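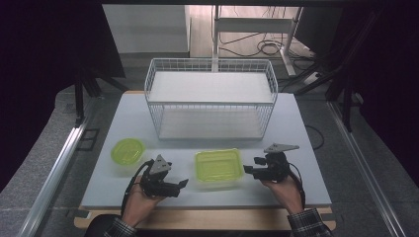 Dede Alhassan told us at the first meeting that date labels were the whole problem, and that if shops dropped "best before" tomorrow, households would stop binning good food. We began the project in June more or less believing it. By the end three of us did not.

Background

The leaflet from Cirham says a household can save a lot by ignoring the date and using its nose. It gives no source for this. We wrote to ask for one and got a second copy of the leaflet.

What we did

We gave a paper diary to 122 households on the Flonero estate and asked them to write down each item thrown away and the reason. Ohemaa Agyeman typed up the entries. Adom Agbeko sorted the reasons, and where he was unsure Asger Hafstein sorted them again without seeing the first answer.

What we found

Just over 2,000 items were logged. The date was given as the reason far less often than we had been led to expect. Cooked leftovers were the largest group: rice, pasta, half a tin of beans. None of these has a printed date once it leaves the pan. People wrote "forgot it" or "didn't fancy it".

Problems

People who know they are being watched throw less away, or say they do. Several diaries were plainly filled in all at once, in the same pen. "Went off" could mean mould or could mean the date, and we should have split it at the start. Nobody weighed anything, so a lettuce counts the same as a grape.

We would not use these results to argue for keeping date labels. They only make us doubt that removing them would do much for leftovers.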